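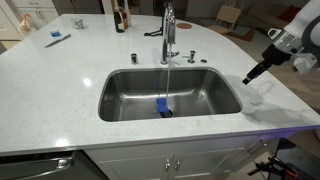 Sink station, Dullasbridge kitchen. Water on, arm clear of the basin.

**Talk notes, F. Akanda, 15th October. The stop that left the tap running.**

Leave the opening slide up while people sit down. Start when the door closes.

## Opening

I'm Farzana Akanda. I work on the Pinel kitchen project at Dullasbridge. I'm going to talk about one fault, on one run, and what we changed after it. If you came for the success rates, Larysa Kobzar has those and she's on after the break.

The short version: the arm stopped itself during a sink task. The stop worked as designed. The faucet was open at the time and stayed open, the sink filled, and we got water on the floor and in the base cabinets. No one was hurt. We had one ruined cabinet floor and we lost the kitchen until it dried out.

(Point at the lever on the right of the faucet base. People at the back won't see it, so say where it is.)

That lever is the only way the water gets turned off. There is no valve the software can reach. Keep that in mind for the next part.

## The task

- Arm opens the lever.
- Arm picks up an item from the counter or the basin, rinses it, puts it down.
- Arm closes the lever.
- Arm goes back to a rest position away from the sink.

The items vary. We leave the counter in the state a real kitchen would be in, with cups and bottles and so on. There is a knife out on the left in this view and I'll come back to it.

Stulto is our task software. It runs the steps, holds the timers and talks to the arm controller. The gripper is from Uçar and had no part in the fault. I say that because the first version of the incident report blamed it, and a few of you may have read that version.

## Run 661

Read this part slowly.

The arm opened the lever and the water came on. It moved in to pick up a sponge from the bottom of the basin. The wrist joint reported a torque above the limit and the controller went into a protective stop. Brakes on, arm holding position.

The sponge was lying partly over the drain. The water was going down slower than it was coming in.

The operator had stepped into the next room to take a call. That was allowed under the rules we had then. The run was treated as unattended-capable, and the stop had no sound attached to it. It put a yellow banner on a screen, and the screen was facing the wall with the couch.

The water ran for eight minutes before the operator came back. By then it was over the front edge of the counter and going down past the dishwasher. She closed the lever by hand, reaching under a braked arm, and then hit the emergency stop. I'll come back to that order too.

## Why nothing caught it

We had a water timer. This is the part I get asked about most.

The rule was that water could flow for 10 seconds past the expected end of a rinse, and after that Stulto would cancel the rinse and close the lever. The timer had been tested and it passed every time.

Problem one: the timer counted task time. When the controller went into a protective stop, Stulto paused the task, and the clock paused with it. The timer was waiting for the task to resume. It would have waited all night.

Problem two: even with a timer on real time, the action it triggered was "close the lever". That needs the arm. The arm was braked.

So we had a safeguard that depended on the machine it was meant to back up. Our tests missed it because we only ever tested the timer with a healthy arm. We'd tell the arm to dawdle, the timer would fire, the arm would close the lever, and we'd tick the box.

(If someone asks about the torque reading: it was a bad connector on the wrist cable. It had been moved during a gripper change and wasn't seated all the way. The reading was noise. We reseated it and have not seen the spike again. Don't spend long here. A real collision would have given the same result.)

## What the word "safe" meant

In our hazard sheet, every line ended with the same entry in the last column: arm stopped, safe state reached. We had copied that from the bench setup, where it's true. On the bench, if the arm stops, everything stops.

In the kitchen, other things keep going. The faucet does. A burner would, if we were using one, and we have now put that work off until December at the earliest.

We rewrote the sheet. The column now asks what is still running after the arm stops, and who or what turns it off. For two of the lines we had no answer, and both were to do with water.

## The knife

(Point to the left side of the counter.)

The knife had nothing to do with run 661. I bring it up because of what the operator did when she came back. She went straight to the lever. She reached in past the arm, over a wet counter, with the brakes on but the arm still powered. Anyone in this room would probably do the same thing. You see water, you turn off the tap.

The written procedure said emergency stop first. The button was on a cable at the far side of the mobile base, and she would have had to walk through the water to get to it. We don't count this as operator error. The button was in a bad spot.

We also had not thought about what else could be within reach of a person leaning in quickly. A knife on the counter is fine when the arm is the only thing moving and the person is standing back. It is less fine when someone is reaching across in a hurry on a slippery floor. Sharp items are now logged at the start of a run, and they stay on the side of the sink away from where the operator would come in.

## What we changed

Go through these quickly. They're in the handout.

- A shutoff valve under the sink, held open by power. If Stulto pauses for any reason, the valve loses power and closes. The arm has no part in it.
- The water timer runs on wall-clock time, on a separate small board. It opens the same circuit as the pause does.
- A leak sensor on the floor of the base cabinet. It was cheap and we should have had one from the first day.
- Protective stops make a noise. A loud one. The people upstairs have complained.
- The emergency stop is on the counter side now, within reach of where you'd stand to use the sink.
- No water tasks without an operator in the room.
- Wrist connector gets a tug check after every gripper change, signed by whoever did the change.

The valve took the longest. The plumber wanted to know what the robot was for and then wanted to stay and watch.

## How we tested it

Larysa ran these. She pulled the wrist connector with the water running. She cut power to the arm, then to the computer, then to both. She killed the Stulto process from the terminal. She put a plate over the drain and let the sensor trip, using a bucket so we didn't flood the cabinet again.

One of these failed the first time. With the computer off but the arm controller on, the valve stayed open. The relay was getting its power from the controller cabinet. We moved it to its own supply and ran the whole set again from the top.

We now repeat the set whenever anything in that circuit is touched, and that includes cleaning.

## Still open

- The valve closing leaves the lever up. When power comes back, the water comes back. For now, the operator checks the lever by hand before restart. I'd like a latch that has to be reset at the sink. Not built yet.
- The arm can be braked in a spot where it blocks a person from the lever. We have no good answer to that. The valve makes it matter less.
- We don't know how many other timers in Stulto count task time. Search is under way. If you use Stulto at your site, look for anything that pauses along with the task, and come and find me afterward.

## Questions

Likely ones:

*Why not just use a motion sensor faucet?* We want the arm to work the lever. It's part of the task.

*Did you tell anyone outside the project?* Yes. Building manager the same day, the other sites the next morning.

*Was the arm damaged?* No. The base was on wet floor, so we had the wiring checked before powering it up again.

*Can we have the hazard sheet?* Yes, new version only. Leave an email with Larysa at the table by the door.

Hand over to break. Remind them the coffee is on the other side of the hall.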